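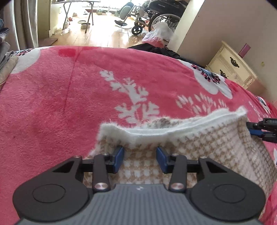
3.2 Layering and moisture transport in domestic bedding

Bedding in occupied homes is seldom a single textile. Most of the earlier work on heat loss through covers, including the method of Vallejo and Mao (2004), tested one fabric at a time on a heated plate, and the values obtained were then added to estimate the resistance of a made bed. Addition works tolerably well for flat woven sheets. It works poorly for pile fabrics, where the upper layer compresses the lower one and the trapped air is reduced by an amount that depends on the weight above. A folded houndstooth blanket with a fluffy white lining, laid on a pink fleece blanket (Figure 4), is a typical case: two pile surfaces may be in contact, and the fold doubles the load over part of the bed only. We therefore treated the stack as the unit of measurement.

Blankets and throws were obtained from 145 households in the Winska district. Each household completed a bedding diary in January, giving the order of layers from the mattress upward and noting whether any item was folded at the time of sleep. The diaries yielded 438 distinct stacks after duplicates within a household were removed. Stacks containing electric heating elements were excluded.

Thermal resistance was measured on a guarded hot plate (Skudeo) with the plate held at skin temperature. Each stack was conditioned overnight in the test room before mounting. Thickness was read at 6 points under the stack's own weight, with no added pressure foot – a departure from the usual procedure, which flattens pile and understates the air content. Where the diary recorded a fold, the folded part and the single part were measured separately and combined in proportion to area.

Moisture transport was measured with the inverted cup method described by Dolan and Flanagan. Synthetic fleece passed vapor readily in all positions. Pile linings behaved differently according to which way they faced: with the pile turned down, vapor resistance was higher and the readings took longer to settle. Duggan reported the same effect for wool-backed quilts and attributed it to lateral air movement within the pile. Our data do not allow the two explanations, air movement and fiber uptake, to be told apart.

Summed single-layer values overstated the resistance of stacks containing two or more pile fabrics. The error was small for stacks made up of woven layers alone. A correction based on areal weight, following Calel, removed most of the difference but left a residual in folded stacks, which we return to in Section 4.1.

Figure 4. Houndstooth blanket, folded, over a fleece blanket.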